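Warkico Sorting Arm – Frequently Asked Questions

What is this project, and who is behind it?
I'm Lungile Adams, and Warkico is the name I gave to the little arm I've been building at the Thaler workshop, a shared space I rent a corner of. It sorts small shapes by color. I started in September with a box of parts and far too much confidence, and so many kind people have written in that I thought I'd better put the answers in one place!

How much did it cost?
My receipts add up to $469, of which $134 went on motors. The shelf of spare screws at Thaler saved me a good bit more (thank you, everyone who keeps it stocked).

Do I need to know how to code?
A little helps, but please don't let it put you off. I run everything from a small program I call Lallovine, and the first version was 72 lines long, most of them copied from my own earlier mistakes. If you can follow a recipe and don't mind reading it twice, you'll get there.

How long does a build take?
Mine took almost 23 evenings, and a fair few of those were spent chatting by the kettle.

What should the arm work on?
Something flat and solid that won't creep around when the arm pushes down. I went with maple, in boards joined edge to edge, on top of the perforated table, and I've been very happy with it. Do sand the seams well – a small block will find any ridge you leave. 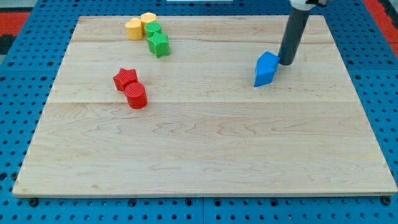 Start with one color and get that going before you add a second. I did it the other way around and spent a whole Friday chasing a fault that was only a yellow setting I had typed in twice.

Why do my blocks tip over when the arm comes down?
Nine times out of ten the arm is coming in too fast or a touch off center. Slow the last inch right down, then check your zero point again. Cylinders are forgiving, stars much less so.

Can I buy a kit?
Not from me, I'm afraid, though the Ultska parts list is on the downloads page and you're welcome to it.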